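La Fundación Gresley abre la convocatoria de su programa de formación continua para docentes de secundaria

Bustotmont, abril

La Fundación Gresley ha anunciado la apertura del plazo de inscripción de su programa de formación continua para profesorado de educación secundaria, que en la presente edición ofrecerá 200 plazas gratuitas en su sede de Bustotmont. El programa se dirige a docentes en activo de matemáticas, ciencias naturales, geografía y lengua, tanto de centros públicos como concertados, y se desarrollará a lo largo de todo el próximo curso académico.

La iniciativa cuenta con el respaldo de la editorial educativa Catemov, que aportará los materiales de lectura, y del centro de estudios pedagógicos Ong, responsable del diseño de los módulos de evaluación. Ambas entidades han renovado su acuerdo de colaboración con la Fundación por un periodo de cuatro años.

«El profesorado nos pide tiempo para preparar sus clases con otros colegas de la misma materia, y el programa se ha organizado en torno a esa petición», ha señalado Corina Matei, directora general de la Fundación Gresley, durante el acto de presentación celebrado en el salón principal de la sede. «Cada participante trabajará durante el curso sobre una unidad didáctica propia, que llevará al aula y revisará después con su grupo».

Contenido del programa

El plan de estudios se articula en cinco módulos presenciales y un periodo de trabajo tutorizado en el centro de destino de cada docente. Los módulos abordan la planificación de unidades didácticas, la evaluación escrita y oral, la atención a grupos con niveles de partida distintos, la lectura de textos científicos en el aula y la enseñanza de la medida y la proporción.

Este último módulo se incorpora por primera vez a la oferta de la Fundación. Ha sido elaborado por Emanuel Vasiliu, profesor de matemáticas y coordinador del área de ciencias, a partir de las propuestas recogidas en la edición anterior. Comprende ejercicios de estimación, trabajo con cuadrículas, lectura de planos y conversión de escalas, y concluye con una práctica en la que los asistentes preparan una secuencia de tres sesiones para alumnado de primer ciclo.

«Muchos alumnos aplican correctamente una fórmula de área y tienen dificultades para estimar la superficie de una mesa», ha explicado Vasiliu. «El módulo propone dedicar más sesiones a medir, dibujar y comparar antes de pasar a la notación».

Los grupos tendrán un máximo de 30 participantes y estarán a cargo de dos formadores. Las sesiones se celebrarán en horario de tarde, de 17.00 a 20.00 horas, con el fin de facilitar la asistencia de quienes imparten clase por la mañana. La Fundación habilitará además un turno matinal durante los periodos no lectivos, sujeto a un número mínimo de solicitudes. 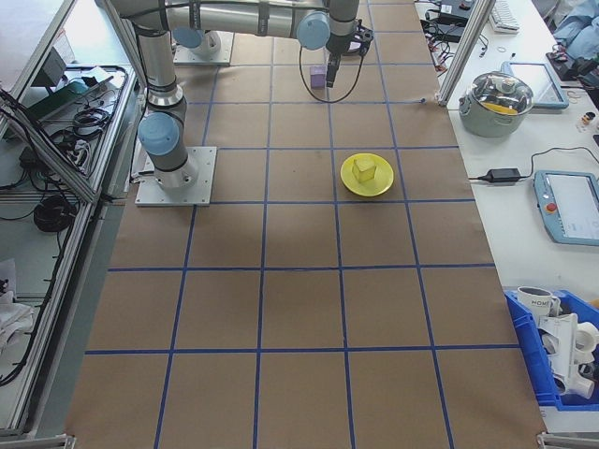

Requisitos y presentación de solicitudes

Podrán solicitar plaza los docentes que acrediten al menos dos años de experiencia en educación secundaria y que se encuentren en servicio activo en el momento de la inscripción. Cada centro podrá presentar un máximo de tres candidaturas. Se dará prioridad a las solicitudes conjuntas de dos o más docentes de un mismo departamento - modalidad introducida el curso pasado - y a las procedentes de centros situados fuera de los núcleos urbanos.

La solicitud deberá incluir la siguiente documentación:

Formulario de inscripción cumplimentado y firmado.
Certificado de servicios expedido por el centro.
Carta de motivación de una extensión máxima de 500 palabras.
Autorización de la dirección del centro para la fase de trabajo tutorizado.

No será necesario aportar copia de los títulos académicos en esta fase. Las personas seleccionadas deberán presentarlos al formalizar la matrícula.

La valoración corresponderá a un equipo presidido por Alina Dinu, jefa de estudios de la Fundación, e integrado por representantes de Ong y de Catemov. La relación de personas admitidas se publicará en el tablón de la sede y se comunicará por escrito a los centros. Quienes no obtengan plaza pasarán a una lista de espera, que permanecerá vigente hasta el inicio del segundo módulo.

Ayudas para desplazamiento y sustituciones

La Fundación Gresley destinará una partida específica a cubrir los gastos de transporte de los participantes que residan fuera de Bustotmont. La ayuda se abonará en dos pagos, previa presentación de los justificantes correspondientes, y será compatible con otras subvenciones públicas o privadas siempre que el importe total no supere el gasto realizado.

Los centros cuyos docentes deban ausentarse en horario lectivo durante la fase tutorizada podrán solicitar asimismo una compensación por las horas de sustitución. «Los centros pequeños renunciaban a menudo a participar porque no podían cubrir la ausencia de un profesor», ha indicado Brândușa Moldovan, responsable de relaciones con los centros. «Con esta medida esperamos recibir candidaturas de localidades que hasta ahora no habían concurrido».

Fondo de materiales

Como parte del acuerdo con Catemov, los participantes tendrán acceso al fondo de materiales de la Fundación, que reúne 2000 fichas de trabajo clasificadas por materia y nivel. El fondo podrá consultarse en la biblioteca de la sede y en préstamo durante el curso. Las unidades didácticas elaboradas en el programa se incorporarán a él tras la revisión de los tutores, con indicación expresa de su autoría.

La catalogación ha sido dirigida por Tamara Neagu, bibliotecaria de la Fundación, que atenderá también las consultas de los centros interesados en depositar materiales propios. Las fichas de lengua y geografía se encuentran ya disponibles en su totalidad; las de ciencias naturales se completarán antes del comienzo del curso.

Certificación

Los docentes que asistan como mínimo a cuatro de los cinco módulos y entreguen la memoria final recibirán un certificado de aprovechamiento expedido por la Fundación Gresley. La memoria, de carácter individual, describirá la aplicación de la unidad didáctica en el aula e incluirá una valoración de los resultados. En el caso de las candidaturas conjuntas, los miembros de un mismo departamento podrán compartir los anexos.

Sobre la Fundación Gresley

La Fundación Gresley es una entidad privada sin ánimo de lucro con sede en Bustotmont, dedicada a la formación del profesorado y a la difusión de materiales didácticos. Organiza cursos, jornadas de trabajo entre departamentos y un ciclo anual de conferencias abierto al público.

Información para medios de comunicación

Departamento de Comunicación, Fundación Gresley, Bustotmont. Las solicitudes de entrevista con Corina Matei o Emanuel Vasiliu se atenderán por orden de recepción, de 9.00 a 14.00 horas.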